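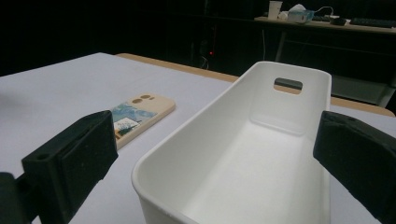
Budget check: hand-held grippers now, arm next year?
Forum: Small Shop Automation > Buying and Budgeting

binthere
We sell printed phone cases. Orders are healthy, my wrists less so. The plan is to teach the pick-and-place job with hand-held grippers over winter and put an arm on the bench once the new budget year starts. The job is dull: case on table, pick it up by the edges, put it in the long white bin, don't scuff the artwork.

Quotes so far are $1,908 from Prollilix for one hand-held unit with camera mount, and a "conversation" from Orkley, who won't give a number until I've sat through a demo. Freight is $180 on the Prollilix. My boss, Rosaura Cusi, has approved "something sensible", a colour of money I've never seen before. What am I forgetting?

tallpoppy_mech
Pads. Everyone budgets for the gripper and then the pads come out of the coffee tin. Also, get Orkley's number in writing before the demo. I sat through mine and was offered a finance plan and a very small muffin.

arnulfo_c
Disagree with buying the hand-held at all, frankly. If the cases are all one shape, make a fixture, hire an integrator and skip the data stage. You're paying for a year of waving a gripper at a table so that a robot can do something a chute could do.
Arnulfo Correa, grumpy by trade

binthere
They aren't all one shape, Arnulfo. We carry more phone models than I'd like to admit to, and they come off the printer lying whichever way they please. I did price a chute. The chute was $314 and scratched the first case I showed it.

arnulfo_c
Then line the chute. But fine, mixed models is a fair point. You might have opened with it.

astell_owner_unfortunately
I have the Astell hand-held, bought used. Decent grip, awful hinge. Before you sign anything, make up a list and put a dollar figure beside every line, including the ones that feel insulting. Mine would have gone like this:

1. Pads and coverings for the jaws. Bring your own product to the demo and watch where the jaws meet it. On a case you want them on the long sides, with the print facing out clear of both. If the rep only ever picks up a foam cube, that tells you plenty. Budget for spare pads from day one.
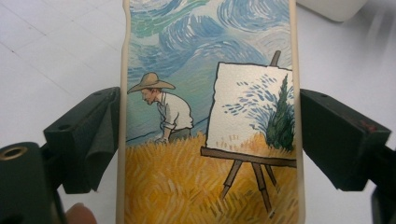
2. Bins. Buy identical ones, all from the same batch if you can swing it. I had two nearly matching bins and the arm took a strong dislike to one of them.

3. Your own time. Put it in as a real cost. Adugna's planning sheet leaves it out, and that's how they get to such a cheerful total.

4. Storage for the recordings. It will fill. Double whatever you've guessed.

5. The arm's mounting. Check that it will go on the bench you own, or the arm's price includes a bench.

binthere
Number 3 hurts. I'd put my time down as zero because I'm "here anyway". Redoing the sheet tonight. Is a light hood worth having as well? We're right beside a window.

tallpoppy_mech
A blind is cheaper. Close it.

arnulfo_c
For once I agree with tallpoppy. And I'd still ask for a month's rental on the gripper before paying the full $1,908. If Prollilix says no to that, try the used market.

binthere
Asked. They'll rent, with more than $180 of the fee credited if we buy. Rosaura has moved the arm to a line marked "November, maybe" and underlined the maybe. I've cancelled the Orkley demo, so if anyone nearby wants the muffin, it's yours.

astell_owner_unfortunately
Don't rent the Astell. I'd let you have mine, but the hinge is in a drawer.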